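Gundton talk, 03/08/2026, my notes

Right, say hello, wait for the stragglers, sip of water. Start with the snack confession: I spent 67 pounds on nibbles in January and couldn't tell you what half of it was! (Pause, someone always laughs.)

Then on to shelf height. We grab what's at eye level, me included, and I wrote the blooming leaflet. Tell the Nuduvon story, the one where I went in for milk and came out with 2 bags of biscuits and no milk. Keep it short this time, it dragged at Escobar.

Ask for hands up: who shops with a list? Who sticks to it?
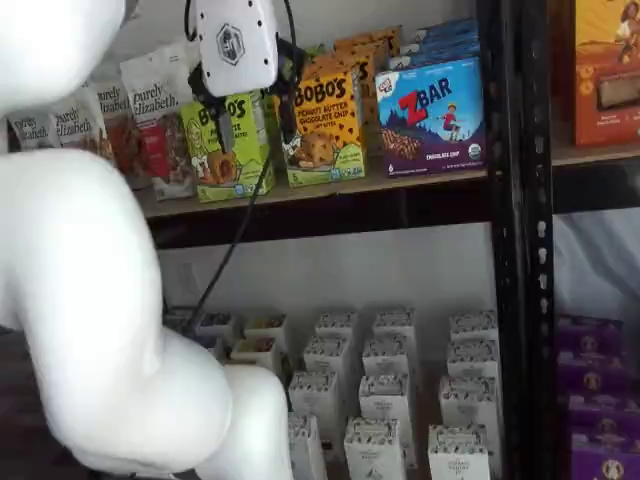

Slide 4: Green Bobo's box, top shelf.

Leave that up while they chat in pairs. Then hand out the blank lists and go round the tables.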